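Defense ministry sends export plan back for a second look

The Grollen government will take another two months over its plan to tighten export rules on industrial machinery, Foreign Minister Joonas Sjöberg told lawmakers on 28 March 2023. The draft was due for a vote this week. It runs to 505 pages and has drawn objections from the neighboring state of Trurkis, which buys much of its factory equipment across the border.

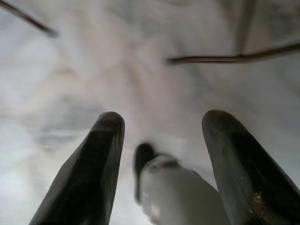

Talks between the two capitals resume in Brotside next month, with the Suwannarat agreement of 2 years ago still the legal basis for trade. Trurkis wants civilian goods left out of the new license system. The draft puts robotic grippers under the same heading as guidance equipment - a point its trade envoy has raised at every meeting so far.

Sjöberg said the list would be shortened but gave no figure. Nearly 400 companies have sent in comments, and 58 lawmakers have signed a letter asking for a separate vote on the licensing chapter.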